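Enregistrer des démonstrations à deux pinces portatives hors du laboratoire

Par Younes Kabbaj, mis à jour le 11 avril 2023

Ce tutoriel explique comment nous préparons et réalisons une session de démonstrations avec deux pinces tenues à la main, dans un bâtiment ordinaire. Il s'adresse aux personnes qui rejoignent le projet Prilavum et qui ont déjà lu la page sur l'installation du logiciel. Je ne parle pas ici de l'entraînement du modèle, Sylvain Ferrand a écrit une page séparée pour cela.

Je précise que le français n'est pas ma langue maternelle. Si une phrase n'est pas claire, écrivez-moi et je la corrigerai.

Ce qu'il faut avoir avant de commencer

- Les deux pinces, gauche et droite, avec leurs marqueurs carrés bien fixés.
- Une carte mémoire vide dans chaque caméra et deux cartes de réserve.
- Quatre batteries chargées.
- La planche de calibration imprimée, collée sur un support rigide.
- La fiche de tâche, signée par la personne responsable du lieu.
- Un carnet et un crayon. Le tableur sur le téléphone est possible, mais il faut poser les pinces à chaque fois et on perd du temps.

Étape 1 : choisir le lieu et la tâche

Une tâche est une phrase courte avec un verbe et un objet, par exemple « ouvrir la porte du casier » ou « décrocher le vêtement du portant ». Si vous avez besoin du mot « puis » plus d'une fois, la tâche est trop longue et il faut la couper en deux.

Visitez le lieu sans les pinces d'abord. Regardez où vous allez marcher, où sont les prises de courant, à quelle heure les gens passent. Dans le bâtiment Leinonen, nous travaillons entre 14 heures et 16 heures, quand le hall est plus calme. À Skorncombe, c'est le matin.

Le suivi de position utilise les détails fixes du décor. Un mur de briques, des grilles d'aération, des angles de meubles sont de bons repères. Un grand mur blanc et uniforme est un mauvais repère, de même que le métal poli, où les reflets se déplacent avec vous. Si votre lieu contient une grande surface brillante, ne commencez pas l'enregistrement en face d'elle. Commencez vers la partie du local qui a le plus de détails et gardez cette partie visible le plus longtemps possible.

Étape 2 : régler les caméras

1. Allumez la caméra de la pince gauche, ensuite celle de la pince droite.
2. Vérifiez que les deux horloges donnent la même heure. Si l'écart dépasse une seconde, recommencez la synchronisation.
3. Bloquez l'exposition. En mode automatique, l'image devient sombre chaque fois qu'un plafonnier entre dans le champ, et le suivi n'aime pas cela.
4. Désactivez la stabilisation. C'est l'oubli le plus fréquent. Une session avec la stabilisation est perdue entièrement.
5. Essuyez les objectifs avec le chiffon, jamais avec la manche.

Étape 3 : enregistrer la carte du lieu

Avant les démonstrations, il faut une vidéo de cartographie. Prenez une seule pince, la droite, et marchez lentement dans tout l'espace de travail pendant 3 minutes. Faites des boucles et revenez plusieurs fois au même endroit. Tournez avec le corps entier et évitez de tourner seulement le poignet. Montrez aussi l'espace à la hauteur où vous allez travailler : une carte faite à hauteur des yeux ne sert presque à rien pour une tâche au niveau du sol.

À la fin de la cartographie, posez la planche de calibration à l'endroit prévu et filmez-la de trois côtés.

Étape 4 : mettre les deux pinces en relation

Quand une personne tient les deux pinces, ou quand deux personnes en tiennent une chacune, le logiciel doit connaître la position de l'une par rapport à l'autre. C'est le rôle du marqueur noir et blanc monté sur le dessus. Au début de chaque épisode, orientez les pinces pour que la caméra de l'une voie le marcqueur de l'autre en entier, avec son bord. Tenez cette position deux secondes, sans parler et sans bouger les doigts.

Faites attention aux vêtements. Une manche large peut couvrir le bord du champ ou passer devant le marqueur. Je demande à tout le monde de remonter les manches ou de porter quelque chose d'ajusté.
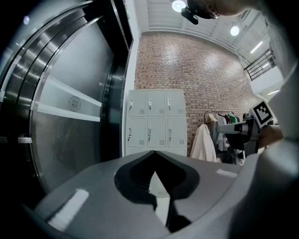

Vue depuis une pince, près de la porte d'ascenseur : la seconde pince, à droite, porte son marqueur carré. Les casiers et le mur de briques sont au fond.

Vérifiez aussi l'inclinaison. Un marqueur légèrement penché vers la caméra est lu sans problème. S'il est vu presque par la tranche, le logiciel donne une position qui saute d'une image à l'autre, et ce défaut n'est pas signalé par un message d'erreur.

Étape 5 : réaliser les démonstrations

Faites des séries de 20 épisodes, avec une pause entre les séries. La fatigue du poignet se voit dans les données bien avant qu'on la sente soi-même.

Pour chaque épisode :

1. Remettez les objets dans leur position de départ, avec une petite variation.
2. Lancez l'enregistrement sur les deux caméras.
3. Montrez le marqueur pendant deux secondes.
4. Faites la tâche à une vitesse régulière, un peu plus lente que votre geste naturel.
5. Ouvrez complètement les mâchoires à la fin et restez immobile une seconde.
6. Arrêtez et notez le numéro dans le carnet.

La variation est importante. Changez votre point de départ, la hauteur des mains, la porte ou le vêtement choisi. Mathis Pruvost a enregistré l'automne dernier une très belle série à Wumow, très propre, mais toujours depuis la même dalle du sol. Le modèle savait faire la tâche depuis cette dalle et pas ailleurs. Nous avons recommencé la série en novembre.

Ne touchez pas les objets avec votre main libre. Si un cintre tombe ou si une porte se referme seule, finissez l'épisode calmement et marquez-le « raté » dans le carnet. Il ne faut pas le supprimer sur place. Certains épisodes ratés sont utiles, et le tri se fait après, sur grand écran.

Étape 6 : contrôler avant de partir

Copiez les deux cartes sur l'ordinateur portable et lancez le script de contrôle. Il prend environ 20 minutes pour une demi-journée d'enregistrement. Regardez surtout ces points :

- le nombre de vidéos est le même à gauche et à droite ;
- le marqueur est détecté au début de chaque épisode ;
- le suivi n'est pas interrompu pendant la prise de l'objet ;
- les numéros du carnet correspondent aux fichiers.

Si la carte du lieu est mauvaise, tous les épisodes sont concernés. Dans ce cas, refaites la vidéo de cartographie tout de suite, avant que quelqu'un déplace un meuble. Les épisodes peuvent souvent être récupérés avec la nouvelle carte.

Problèmes fréquents

Le suivi se perd quand je m'approche d'une surface métallique. Reculez d'un pas et changez l'angle de départ pour garder un mur texturé dans le champ. Si la tâche oblige à rester très près du métal, prévenez Szymon Kubiak, qui peut ajouter des repères imprimés dans le local.

Une personne traverse le hall pendant l'épisode. Arrêtez et recommencez. Une personne lointaine et immobile ne gêne pas le suivi, mais il faut son accord écrit si elle est reconnaissable.

Les deux vidéos n'ont pas la même durée. C'est normal, les caméras ne démarrent pas au même instant. Le script coupe automatiquement ce qui dépasse.

Les mâchoires ne semblent pas fermées dans les données. Refaites la calibration de l'ouverture : cinq ouvertures complètes et cinq fermetures complètes, lentement, devant la caméra.

Où en est la collection

La collection contient aujourd'hui 2444 épisodes acceptés, dont 339 avec les deux pinces. Les tâches à deux pinces manquent donc le plus. Si vous avez une demi-journée libre, choisissez une tâche de cette catégorie dans la liste partagée et inscrivez votre nom à côté.

Pour emprunter le matériel, écrivez à Romain Ferrand au moins deux jours avant. Rendez les batteries chargées et les cartes vidées, après confirmation de la copie sur le serveur.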